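Fake flowers in a rental, one year on

I moved into the Sallis Street apartment in April with one box of kitchen things and no plan for the windows. They face north and the light is poor. I had already lost a fern and two pots of basil in the last place, so this time I went with artificial stems and spent the money I would have spent on dirt.
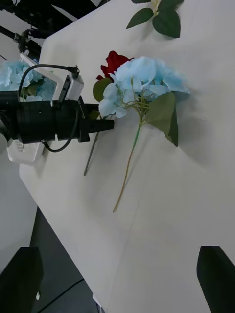
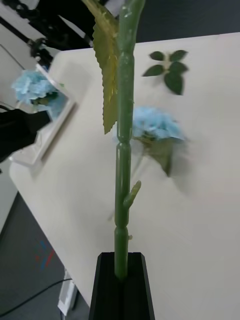
Do artificial flowers fade?

Most of them do if they sit in direct sun, and reds tend to go first. In a north window you may get years out of them. Keep them off the sill in a south room and turn the vase once in a while so one side doesn't take all of it.

My first order was from Mutow and came to 117 dollars, more than I meant to spend. The stems were fine but they were packed flat, and the heads needed a day in a tall jar to open up again. The second order was from Ikonen, 9 stems for 30 dollars, and I like those better. They are plainer and the leaves aren't so shiny.

Dust is the real work. I tried a feather duster and it only moved the dust around. A hair dryer on the cool setting does a decent job, held at arm's length, preferably near an open window. For plastic stems I use a damp cloth with a drop of dish soap. Fabric petals I leave dry, except for one bunch I dunked in the sink, and that one lost some color into the water.

Vases matter more than I expected. Clear glass shows the bottoms of the stems, and a wire end looks like a wire end. I switched to stoneware and put dry rice in the bottom for weight. Three stems per vase is my limit now — five looked like a hotel lobby.

The landlord wants to repaint the front room on Wednesday, so everything is in the bathtub for the moment. When it goes back I want to try one branch of something tall by the door, maybe eucalyptus. Fullov has one I keep looking at, but the shipping is almost as much as the branch.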